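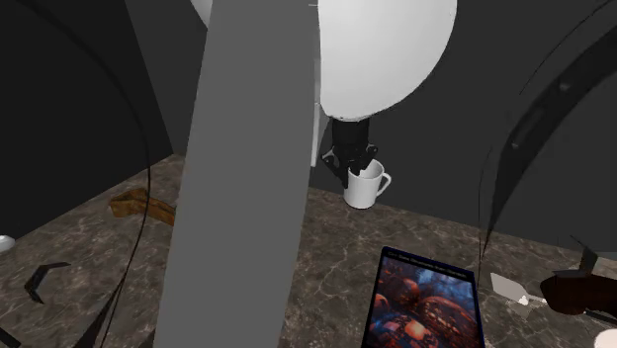
Lomia es un conjunto de episodios simulados para entrenar y evaluar el módulo de percepción de agarre de Revov, nuestro planificador de manipulación sobre encimera. Cada episodio contiene las imágenes de la cámara, las posiciones de las articulaciones, la apertura de la pinza y la pose de los objetos. El brazo ocupa a menudo una parte grande de la imagen, y esto es intencionado: en la vista de la taza blanca, un segmento gris cruza por delante y tapa una parte de la encimera y del objeto de madera, mientras la pinza negra sujeta la taza más atrás, cerca de la pared. Un detector entrenado solo con vistas limpias falla mucho en estas condiciones.

Contenido

Entrenamiento: 800 episodios
Validación: 200 episodios
Prueba: 300 episodios
Modelos de objetos: 62

Los episodios de prueba usan texturas de encimera que no aparecen en el entrenamiento. Los modelos de objetos sí se repiten entre las tres particiones.

Anotaciones

Las máscaras de segmentación salen directamente del simulador y no fueron corregidas a mano. Hay dos máscaras por objeto: la visible y la completa. El robot tiene su propia clase, que incluye la pinza. El campo "agarre" vale 1 cuando existe contacto en los dos dedos, y 0 en los demás casos.

Uso

Descomprima los archivos en la carpeta datos/ y ejecute:

python preparar.py --entrada datos/ --salida cache/

Después se puede lanzar la evaluación:

python evaluar.py --particion prueba --mascara visible

Si la memoria no alcanza, reduzca el parámetro --lote. El cargador de Bomum lee el mismo formato, pero espera los cuaterniones en orden w, x, y, z.

Limitaciones conocidas

No se simulan líquidos ni objetos deformables. Las sombras son más suaves que en nuestro laboratorio de Sheehan, y los umbrales de profundidad se deben ajustar otra vez antes de pasar al robot real. Las texturas con texto pequeño quedan borrosas a esta resolución y no sirven para lectura de caracteres.

Cambios

11 de enero de 2018: se añade la máscara completa y se corrige el signo de la apertura de la pinza. Los archivos de diciembre no son compatibles con esta versión del cargador.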